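Stop tuning the planner

2018-03-09

Quick one, written between two builds, so forgive the state of it.

I've read three write-ups this winter on why pick and place goes wrong, and all of them blame planning. Bad trajectories, bad seeds, bad smoothing, not enough samples. So everybody goes off and writes another planner. Or worse, tunes the one they've got. I did this for most of November. Lost the whole month to it. Planning time went down and the failures stayed exactly where they were, and I still have the graph pinned over my desk as a sort of punishment.

My view, and I'll be rude about it: most planners in use today are fine. Boring, even. What's rotten is the stuff either side of them, and above all the logs. We can't say why a grasp failed as we didn't write down what the robot believed when it tried. We wrote down joint angles. Lovely joint angles, very high rate, gigabytes of the things. And then one line of text saying GRASP_FAILED, with a number next to it that means something only to whoever wrote the driver.

Our own case. The stack is Trotard for motion, Kabbaj for perception, and a heap of Python in between that has no name and doesn't deserve one. Last big batch was 3655 attempts. Of those, 304 were filed under "planning error". I went through every single one by hand, which took far too long and made me hard to live with. 150 of them had nothing whatever to do with planning. The planner had been handed a pose that made no sense and had quite rightly said no. A good planner, refusing a stupid question, and getting the blame in the spreadsheet for it.

Where do stupid poses come from? Mostly from see-through things. Depth goes straight through clear plastic, or bounces off it, or gives you a nice cloud of points hanging somewhere behind the object. Add a dark drink and you get two problems in one item: the top half isn't there and the bottom half is a black hole. Kabbaj fits a cylinder to whatever is left. Sometimes the cylinder is the cap and nothing else. It then reports very high confidence, which I find almost touching. 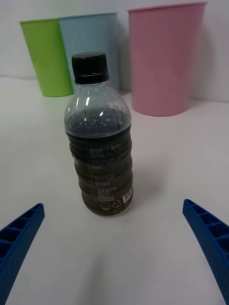
Dalia Ghoneim read an early draft of this and told me I was letting planning off far too lightly. Her argument, more or less: a planner that only says no is half a planner. It should say which constraint it broke on, and by how much, and what the nearest thing it could have done was. If it had, she said, I'd have spent an afternoon on those cases and not weeks. Also that my nameless Python was swallowing the exception anyway, so I could start by looking at home.

Annoyingly she's right on the second part. There was a bare except in there. I put it there. It's gone now.

On the first part I half agree. Yes, richer errors. Please. But I don't want the planner to become the place where we explain perception's mistakes, as that's how we got into this mess. Every layer gets a bit cleverer about covering for the one below, and at the end you have five layers all being clever and no way to see which one lied. Add a retry and the numbers improve. Add a second retry, same again. Then one morning the lighting changes and all of it falls over together and you've no idea what was holding it up.

Retries, by the way. Hate them. Well, no — hate them unlogged. A grasp that works on the third go is written down as a success in nearly every system I've been let near. It should be two failures and a success. That's free data on your worst objects and we bin it.

So what do I want. Not a lot.

I want the camera view at the moment of the decision saved next to the pose, always, not only when a flag is set. Bottle, cups, wall, whatever was in view. Disk is cheap. I want the estimated shape drawn over it, so that a tired human can flick through a few hundred and spot that the cylinder is sitting on the cap. You can do that at a glance. You can't do it at all from a row of floats.

I want confidence to mean something, or be deleted. If the number comes out high both when it's right and when it's badly wrong then it's decoration.

I want the calibration in use stored with every run. We had a stale hand-eye transform in there for ages, off by a small amount, small enough that fat objects forgave it and thin ones didn't. It looked like a thin object problem. Someone wrote a special case for thin objects! It's still in the repo, I'm scared to touch it.

And I want a replay tool that isn't a weekend project. Dokinlow comes closest of the ones I've tried, though it chokes on long runs and the timeline drifts if your clocks aren't dead on. Zetident has the nicer viewer but you can't step the perception on its own, only the whole lot at once, so you can watch it go wrong and not poke at it. Neither will let me say "same scene, new pose estimate, what would the planner have done". That's the one question I ask all day long.

I know why this doesn't get done. Logging is dull. You can't demo it. A new planner gets you a video with a swoopy arm in it, a decent log gets you a folder. Nobody gets hired off a folder. Most of the people who'd be good at it are busy tuning planners becuase that's what the job advert said.

There's a fair objection that all of this slows the loop down. A bit, yes. On our machine, saving the view and the overlay didn't make a difference I could notice, but our arm is slow and we're not picking parcels for a living. If you are, sample it. Log all the failures and a slice of the successes. Even that would beat what I see in most places.

Dalia has asked for her constraint report and I've said I'll have a go at it in Trotard, once the overlay bit is merged. The branch is up, it's ugly, the tests for the cylinder fit are mostly commented out. If you've got a better way of drawing a pose on something half transparent then send me a patch, I'll take nearly anyhting at this point.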